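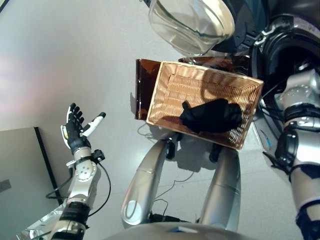
Left hand open near the wicker basket, seen from the head camera.

I've been living with the Vurkden teleop kit since April, and enough people have asked me about it that I'm finally writing this up. Short version: I like it a lot, I'd buy it again, and the gloves drive me up the wall.

If you've never shopped for one of these, the Vurkden is the operator's half of the setup. You get a headset, two gloves, a foot pedal, a little box that talks to the robot, and software that records everything while you puppet the thing through a task. It doesn't include a robot! I saw one very sad review from somebody who thought it did. Ours is a humanoid with five-fingered hands, and the kit supports it out of the box, but check the list before you order.

I paid 1,373 dollars for mine from Dindura, gloves included. The fancier Manurung rig was over 3,000 when I looked, and I just couldn't make myself do it.

Setup took me most of a Saturday. The calibration routine has you hold your hand up flat, fingers spread, then make a fist, then touch each finger to your thumb, and you wait for the robot to copy you. The four fingers were great right away. The thumb was a mess. I'd stick mine straight out and get something halfway, and I had to go through the whole routine again before it behaved. Nhàn Võ, who shares the bench with me, got it on her first try, so maybe I have weird thumbs.

The job I bought it for is basket work: reach in, take something soft out, put it down somewhere else, put it back. Soft stuff is so much harder than blocks. A block is the same block every time, and a scrap of cloth bunches up differently whenever you drop it. With a black one against tan wicker I could find it fine in the headset, but judging how deep my fingertips were took practice (I pinched a lot of basket). The view is from the robot's head, so when you bring a hand up to check it, it blocks a good chunk of what you were looking at. I've learned to come in from the side.

Now the good part, the recording software. Tap the pedal to start, tap to stop, double tap to throw away the last take. That double tap is worth the price by itself! My old Trandix setup made me walk over to the keyboard after every flub, and I flub constantly. I got through 300 keepers in my first stretch with this kit and my back didn't hate me. We're past 1,000 now. Playback is quick too, and you can trim the dead time off the front of a take without exporting it first.

OK, the gloves. They're hot, they only come in two sizes, and the small is not small. Yanti Menon tried them and had a floppy half inch past every fingertip, so her pinch grip was hopeless until she taped them down. There's also no feel at all. You're closing on cloth by eye alone, and I squeeze way too hard when I get tired.

Other gripes: the pedal slides on a smooth floor (I stuck shelf liner under it), the manual is thin, and the headset strap creaks right next to your ear.

Support wrote back overnight when I asked about the thumb thing, and their answer was basically "do the calibration slower," which did work, so fine.

Four stars. I'd go to five if they sold the gloves in a real small.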